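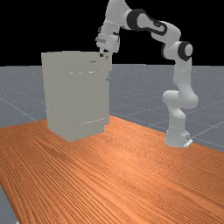
## 3.2 Material und Darstellung der Oberflächen

**Abbildung 4.** Gerenderte Ansicht mit einem hohen, hellgrauen Schrank auf einem Tisch mit orangefarbener, fein gestreifter Maserung; dahinter grauer Boden mit weißem Linienraster.

Für die Untersuchung der Holzwahrnehmung in digitalen Möbelkatalogen haben wir 86 Personen befragt, die in den letzten zwei Jahren mindestens ein Möbelstück über das Internet gekauft haben. Die Befragung fand im November in den Räumen der Werkstatt Borum statt. Jede Person hat eine Reihe von Ansichten bewertet, die entweder ein fotografiertes oder ein gerendertes Möbel zeigten. Insgesamt liegen 2.888 gültige Bewertungen vor. Unvollständige Fragebögen wurden vor der Auswertung entfernt.

Die Oberflächen stammen aus der Mustersammlung Plotwood. Diese Sammlung enthält 369 Furniere, welche nach Farbton, Streifenbreite und Glanz geordnet sind. Wir haben uns auf Muster mit gerader Maserung beschränkt, weil bei diesen die Wiederholung der Textur am leichtesten zu kontrollieren ist. Muster mit Ästen oder starken Verfärbungen werden in einer getrennten Arbeit behandelt.

Unter Maserung verstehen wir im Folgenden nur die sichtbare Zeichnung der Oberfläche. Die Fühlbarkeit der Poren, die in der Literatur oft unter demselben Begriff behandelt wird, bleibt außer Betracht. Dolan (persönliche Mitteilung) weist darauf hin, dass Käufer zwischen beiden Eigenschaften selten unterscheiden. Für die Formulierung der Fragen haben wir deshalb das Wort „Zeichnung“ verwendet.

### 3.2.1 Sättigung und Streifenbreite

Eine stark gesättigte, orange Holzfarbe, wie sie die Tischfläche in Abbildung 4 aufweist, wird in den offenen Antworten häufig mit den Wörtern „warm“ oder „altmodisch“ beschrieben. Beide Wörter kommen auch bei fotografierten Möbeln vor, dort jedoch meistens in Verbindung mit einer bestimmten Holzart. Bei gerenderten Flächen nennen die Befragten die Holzart seltener und sprechen allgemein von „Holz“.

Die Streifenbreite hat einen schwächeren Einfluss, als wir erwartet haben. Feine Streifen wurden von 70 Befragten als glaubwürdig eingestuft, auch wenn die Farbe selbst als künstlich galt. Man kann daraus nicht schließen, dass die Farbe unwichtig wäre. Es ist eher anzunehmen, dass beide Merkmale getrennt beurteilt werden, was mit den Ergebnissen der Vorstudie Parkden übereinstimmt.

Offen bleibt die Rolle der Umgebung. Ein neutraler Boden und ein schwarzer Hintergrund verstärken den Kontrast zur Holzfläche, und in der Reihe Siu wurde dieser Effekt nicht separat erhoben. Die Bewertungen dieser Reihe gehen daher nur in die beschreibende Statistik ein und werden im Abschnitt 4 nicht weiter verwendet.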